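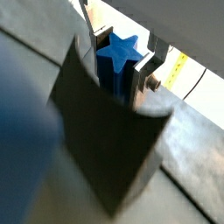
About us
March, by Melur Govindasamy

Hi, I'm Melur, and I started Flindow with Zahira Pelupessy above a bakery in Livusholm. There are five of us now — still above the bakery! We write the software that lets robot arms work out what they're looking at and what to do next.

Lashari is our planner. It takes a goal (get the star out of its holder, say) and turns it into moves the arm can really make, without clouting anything on the way.
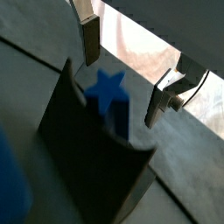 What we make besides Lashari

Stikik is our perception tool, and it's my baby, so forgive me for going on. It matches a shape to its hole and passes the angle to the controller. Eun-seong Myung wrote the controller and will happily talk to you about it until teatime.

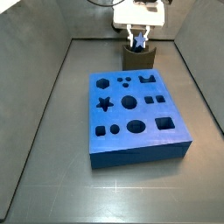

Star piece at the dark holder, with the sorter block in front.

Rohani Jugah looks after our replay viewer, so you can step through a run and argue over it properly. 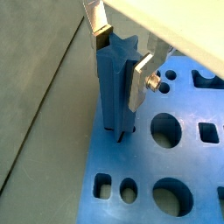
Lining up with the star-shaped hole, wrist view.

Fancy a visit? Saturday mornings are best — ring the top bell.

Last updated: March

This site uses cookies. Accept / Manage settings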